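Relville kitchen notebook, 01/11/2021

A slow sort of morning, but a pleasant one. Anju and I finally got round to the condiment shelf, which has been bothering me ever since the Pratau order came in and everything got pushed to the back. I wanted all the pourable things in one place so that Chia-hao Ko can find them for his marinade tests without shouting down the corridor (he does shout, bless him).

Still to settle: the pale yellow one with the green label. I say oil, Anju says rice vinegar, so it stays off the list until one of us reads the label properly. Please don't cook with it on my word!

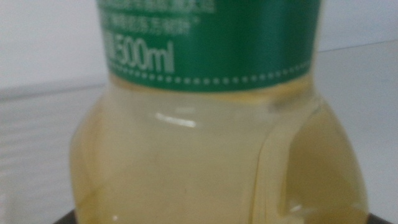
500ml bottle, green label. Contents to be confirmed.

For keeping things together we're trying the white plastic baskets with the holes. They wipe down nicely and I like being able to lift one by the rim. Anju Pandey would like the deeper Hakton ones, 16 of them, but I think we should live with these until December and see.

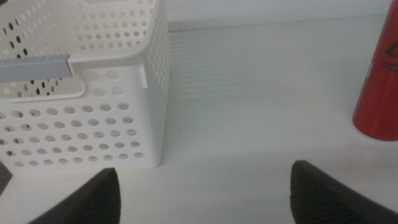
White basket, grey strip at the handle opening.

To do: labels for the strips, and ask Thakur about shelf liner, 2 rolls.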